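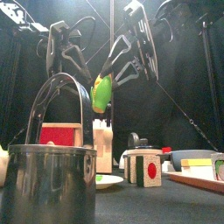 Stainless steel pot with the arched handle up, toy corn, block with red panel, and the pale wooden tower.

Bodholm stainless pot, used as toy storage

Bought in February for a play corner after two fabric bins lost their shape. Price was 14 over the plain version without the overhead handle.

Body: cylindrical, polished stainless. The finish shows every fingerprint and needs a dry microfiber cloth after washing. Mine weighs 627 grams empty on a kitchen scale.

Handle: one tall metal arch, well clear of the rim. A hand fits under it with the pot full. The bracket is riveted just below the rim, two small rivets on the side shown. No play in the joint after a month of daily carrying. The height is a drawback on shelves, and I had to move one up a notch.

Capacity: fine for play food and small blocks. The castle-style tower with the jagged top goes in last or stays out.

Noise: loud. Wooden blocks dropped on bare steel can be heard in the next room. A circle of felt in the base fixed most of it.

Cleaning: dish soap, warm water. Skip scouring pads on the outside.

Rating: 4 out of 5. One point off for the missing lid, sold separately and out of stock on Tuesday.

Reviewed by Volkan Tuncer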